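Sorting table notes
02/12/2021
Room: Gillies, laundry end

Carried over from April: the basket and label layout for the fruit sorting table. The old layout sheet is filed under Sukel and should not be used any more. The leg spacing in it is wrong and the labels are in the wrong place.

Table. White standing desk, height locked at setting 11. The stepped front edge still causes trouble when measuring, as there are two possible fronts to measure from. Use the outer one. All distances in this entry are from the outer edge. Feet checked with the short level. One foot needed a shim on the herringbone, which has a slight rise along one row of blocks. After shimming there was no rock with a hand pressed on either end.

Baskets. Woven wicker, rectangular, flared sides. The flare matters for spacing: two baskets that clear each other at the base can still touch at the rim. Set the gap at the rim, 113 mm minimum, and let the base fall where it falls. The Leva baskets in the cupboard are straighter in the side and would pack closer, but the weave sheds bits onto the tabletop and they have been put away.

Labels. Plain white paper, thin black marker, lower case, one word where possible. Tape flat along the edges. A lifted corner catches on the basket when it is slid back into position - two sheets were replaced for this before the tape was run to the table edge. The "fruits" sheet goes directly in front of its basket so the word stays readable with the basket full.

Fruit. Banana into the basket on the diagonal, stem toward a corner. Laid straight, it takes up one whole side and the next piece rides up on it. Round pieces (peach, apple) are staged on the open tabletop and go in after.
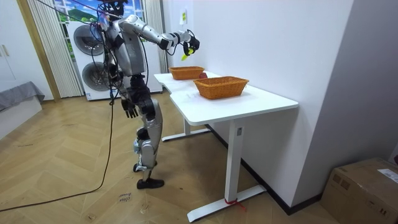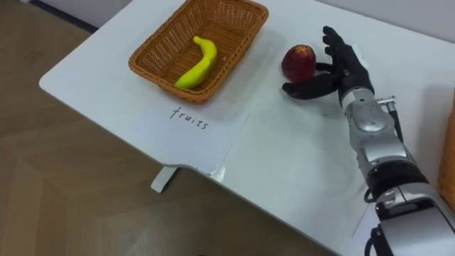
A note from Trillel on the draft of this page objects to the order. Round pieces should go first, in their view, with the banana laid over them, as the curve will sit on top of a peach but a peach will not sit on top of a curve. They also ask for the rim gap to be given as a range, and suggest that a basket with the banana already on the diagonal leaves two odd corners, neither big enough for a large apple.

Point taken on the corners. Measured the larger one at 14 cm on its long side, enough for the peach and not tried with anything bigger. Order left as it is until both have been run with the same set of fruit. The gap stays a single minimum, because a range will be read as permission to use the low end.

Tape. The 300 cm offcut is enough for the next set of labels with some over. Marker is getting faint, replace before the next sheet.

Open:
- second shim, same thickness, cut and keep with the level
- mark basket positions on the tabletop in pencil, outer corners only
- run both packing orders
- pull the Sukel sheet from the folder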